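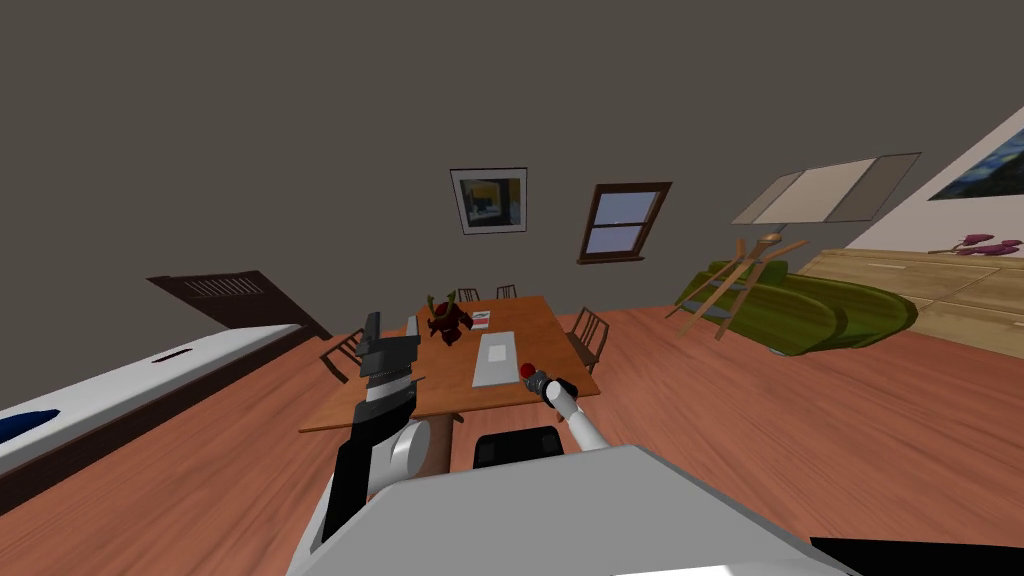

Can a robot clear the dinner table yet? Pieces of the job, in a tidy room, with somebody nearby who knows where the off switch is.

That's the short form of my reply, and those of you with kids to pick up can stop there. The long form follows.

On Oct 17, 2026, Rawan Sfeir wrote:

> My brother-in-law has put down a deposit on a Dudeo, which the
> brochure says will "take over the kitchen and dining room." He
> wants to know when he can get rid of the dishwasher, and I think
> he also means the person who loads it. I told him I'd ask the list.
>
> We also had the Bridumell people through the shop in January.
> Their arm sorted brackets for an hour and I was impressed. Then
> one of our guys handed it a bracket with a strip of packing tape
> still on it and the visit got a lot shorter. Is the home stuff
> ahead of that or behind it? And does anything that works in
> simulation carry over to a real house?
>
> Rawan

Rawan,

Behind, mostly. Your shop has the advantage of being a shop. The brackets come in a bin, the bin sits where it sat yesterday, and if the arm sulks you can move the bin. A dining room has chairs in it, and people leave chairs wherever they stood up.

I spend my working life on table clearing at Barrera, nearly all of it simulated, so let me answer the part I know something about. Picking up one small, solid thing from a table is in decent shape. A ball is a kind place to start. It has no handle to find and no right way up, and it doesn't have gravy on it. Our last batch was 3000 runs of short tabletop chores, and the balls and blocks were never what kept me late at work.

What kept me late was flat stuff. A placemat lying flat gives two stiff fingers nothing to get hold of. You or I would slide it to the edge of the table and pinch it there, without noticing we'd had an idea. The robot has to be given the idea, and then it has to be given it again for cards and napkins. We got 74 percent on placemats after a great deal of fuss. I was proud of that until my wife asked what happened to the other 26.

Then there are the chairs. A person clearing a table leans over a chair, or hips it out of the way with both hands full. Most of the planning trouble I see is in the reach over a chair back, where the arm needs to know how wide its own hand is with the fingers open. Ours is a wide hand. 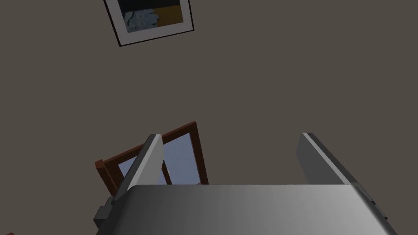 Gripper open, nothing in it, dining chair behind the fingers.

On carrying over to a real house: some of it does. The reaching carries over pretty well, and so does not hitting the furniture, provided the furniture is about the size we said it was. Contact is where it falls apart. Simulated wood doesn't have a sticky patch from the syrup. Simulated plates don't come two at a time because they've dried together. We can add those things, and we do, one by one, usually the week after a real one has embarrassed us.

Plarkgate runs its tests in an apartment it rents, with real dishes, and I'd take their numbers over ours for anything involving food. They had their machine clear a table for two in 32 minutes last I heard — plates, glasses, forks, wipe down. You could call that a failure. I've had teenagers, so I call it competitive. But it had an engineer in the next room the whole time, and he stepped in more than once, and engineers eat more than teenagers do.

As for the deposit, I haven't had my hands on a Dudeo and won't guess at what's inside. I'd have your brother-in-law ask them these before the balance is due:

- Does a person at the company ever steer it remotely, and for how much of a typical meal?
- What does it do with something it can't identify? (Ours stops. Stopping is fine. Putting it in the trash is a popular alternative.)
- Has it been shown in a house the company didn't set up?
- Who pays for the glasses?

If they answer all four without sending him a video, I'd be interested to hear it, and so would my boss.

He should keep the dishwasher either way. It's a robot that does one chore in a closed box where it can't be surprised, and it's the best one any of us own. Loading it is still his.

On your taped bracket, would you mind asking Bridumell whether the arm stopped on the camera or on the grip force? I have a bet going.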